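4.2 Cable rules for two-armed table work

We were delighted by how much the Lurkville guideline improved once we wrote it beside a working robot. The June draft treated cables in a single clause, and that clause only covered floor runs. Version two gives the arms a section of their own, and Figure 3 shows the kind of set-up it was written for: two arms, one plate and a clear stretch of table between them. 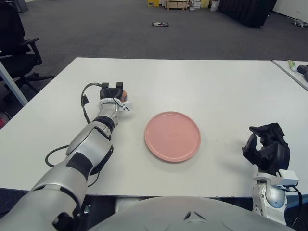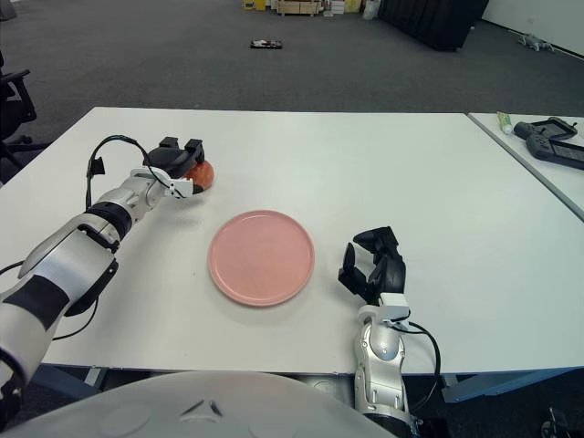
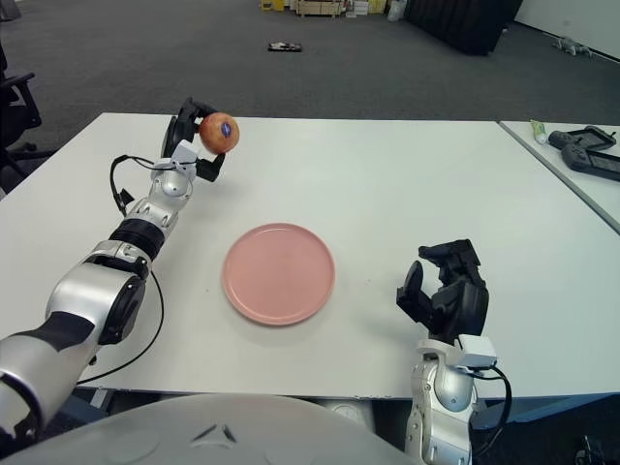
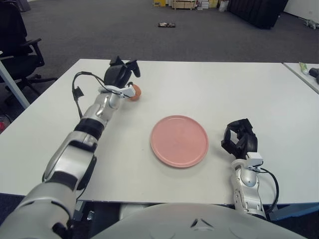
Figure 3. Plate task, four moments. A cable loops out from the left arm in each.

Rule 6 asks for enough slack at the wrist to allow full rotation, and no more. Rule 7 is our favourite — it makes the operator turn each wrist slowly to both limits before the first trial of the day. Across 219 trials at Bellelex we logged every snag, however slight, and 66 of the entries led to a change in the wording. Pacheco has since adopted both rules for its own benches, which is wonderful to see! Rule 8, on spare connectors, is still open and we return to it in Section 5.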